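Minar inicia nova fase de demonstrações por teleoperação

O laboratório de manipulação da Minar iniciou em 6 de julho a segunda fase do projeto Konditz, dedicada ao ensino de tarefas domésticas a braços robóticos. A meta é reunir 1.000 demonstrações até outubro; a primeira fase encerrou-se com 584.

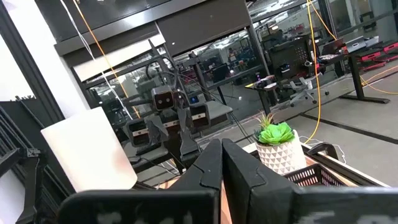 Planta suculenta e cesto preto na mesa de trabalho, vistos do punho do robô.

Nesta etapa, os operadores conduzem os braços à distância na arrumação de cestos plásticos.
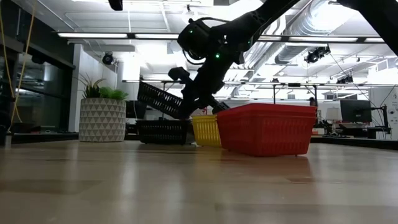 Cada sessão tem duração máxima de 30 minutos – limite definido por Olga Alarcón, coordenadora do projeto – e as tentativas malsucedidas também são arquivadas.

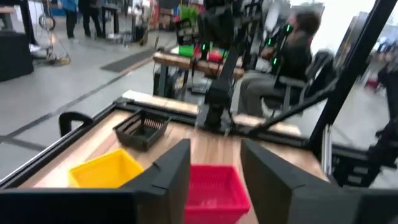
Cestos vermelho, amarelo e preto sobre a mesa; à direita, pessoa sentada com controladores.

As inscrições para operadores devem ser dirigidas a Mbali Tshabalala, na secretaria do laboratório.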